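Gripper trials (robotics)

Heledd Foulkes, September

A gripper trial is what you run when you've got one robot arm, more than one hand you could bolt on the end of it, and an argument to settle. I've been running them at Sidgate for long enough that I was asked to write this entry, so it leans heavily on our own bench and our own mistakes. Other labs do it differently and I've tried to say where.

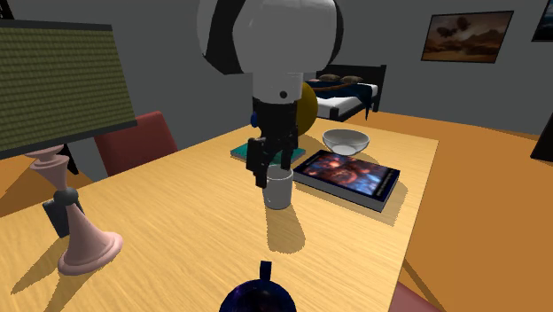
The idea is simple enough. You pick a task, say picking up a mug, and you make every gripper do it the same number of times with the same arm and the same controller. Then you change one thing. People nearly always want to change two things, and I've done it myself, and the week goes straight in the bin.

Origins of the term

At Sidgate we got the phrase from Ragnheiður Ásgeirsdóttir, who used to head the first trial on any new hand "the beauty contest" in her notes. That was dropped when we started sending reports to outside people. Florian Jacquet still uses it. You'll also see "grasp benchmark" and "end effector comparison", which mean much the same thing, although a benchmark usually has a fixed set of objects that other labs can get hold of too.

Types of gripper compared

Most of our trials have been between two-finger grippers. They're the plain bread of the trade — two fingers, one motor, open and shut. The main differences are how the fingers travel and what the tips are made of. A parallel gripper keeps its fingertips facing each other the whole way. An angular one swings them in like tongs, so the tips rise or dip a little as they close, and your height needs correcting for that. I have forgotten this more than once.

Suction cups come up a lot too. They're brilliant on a flat book cover and hopeless on a woolly hat. Hands with three or more fingers look wonderful in a talk, but they have far more joints to look after, and in our trials the extra time went on setting them up. I'd love to be proved wrong about that, because they're great fun to drive!

The Paiva is the two-finger hand we use as our yardstick. The Ururwood is the softer one, with tips that give when they press on something. Much of what I know comes from swapping those two back and forth.

Simulated and real trials

We do the first round in simulation. You lay out a virtual room, put a table in it with a few household things on top, and let the arm have a go as often as you like. Mugs, bowls, balls and books are old favourites, since each one asks something different of the fingers. A mug can be taken by the rim, the body or the handle if it has one. A ball wants to roll off. A book lying flat is horrible for a two-finger hand, because there's nothing to get underneath, and the usual trick is to drag it to the table edge first.

Furnishing the room properly is worth the bother, by the way. When I started we used a bare grey floor and a single block, and the camera side of the system did beautifully on it. Then Nhi Mai put in beds, chairs, patterned covers and strong shadows, and it started reaching for the shadows. She was terribly pleased about this. I was less so, as I'd just sent off the earlier results.

The real bench comes after that. Simulated contact is still a rough sort of business: rubber in particular behaves much too politely, and a grip that holds in the computer may creep on a real mug. We treat the simulated score as a way of throwing out bad ideas, and I wouldn't buy a gripper on the strength of it. Loukia Andreadis disagrees with me here and thinks a well-tuned model can rank two hands fairly. She's done more tuning than I have, so weigh that as you like.

Method

Our usual run is 100 attempts per gripper on each object. In simulation that's nothing, you can leave it going over lunch. On the real bench we cut it to 50, and even that takes patience, as a person has to put the object back each time.

The start position is shuffled a little between attempts, using a list of positions drawn up beforehand. Both grippers get the same list. We used to let the person at the bench place the mug "somewhere near the middle" and it drifted, over an afternoon, towards wherever the arm found it easiest. I have no doubt I was doing it too.

An attempt is scored as a success if the object is lifted clear, held for 2 seconds and set down upright. Some labs score only the lift. That gives prettier numbers, and it makes their tables awkward to compare with ours, so do read the small print before quoting anybody. We log dropped, knocked over and never touched as separate failures. A hand that never touches the mug probably has a camera problem or a height problem, and you'd be unfair to blame the fingers.

Mounting and offsets

Every gripper has its own length, and the controller has to be told it. The number runs from the end of the arm to the point between the fingertips where the object should sit. On our old Virkilley mount the setting for the Paiva was 203 millimetres, and I can still recite it because for one dreadful month it was left in place with the Ururwood fitted. The approach was wrong every single time. We blamed the camera, then the lighting, then the mug.

Check the cable as well. It needs slack for the wrist to turn, and too much slack will find its way in front of a wrist camera at the worst moment.

Cameras

A camera fixed to the room sees the whole table, but the arm itself gets in the way once it comes down over the object. A wrist camera sees the last bit of the approach nicely and then loses the wider view. We've tried each alone and both together. Both together was best for cluttered tables and made hardly any difference on tidy ones, and it took us ages to get the two views to agree on where things were.

If you only have money for one, I'd start with the fixed camera and put it off to the side. Florian would tell you the wrist. His work is mostly small parts in trays, so he would.

Criticism

The commonest complaint about gripper trials is that they reward whatever the chosen objects reward. Fill the table with mugs and you'll end up with a splendid mug-lifter. I think that's fair. Ragnheiður's answer was to let someone outside the team choose the objects, and we did try it, and received a bag of loose onions and a bicycle pump. The Ururwood did very well on the onions. Neither hand liked the pump.

A second complaint is that the controller gets tuned on the first gripper and the next one has to live with it. We now give each hand the same number of tuning hours before the count begins — it's written on the run sheet, and the hours go in whether or not they seem to be helping.

See also: grasp planning; wrist cameras; tool offset; compliant fingertips.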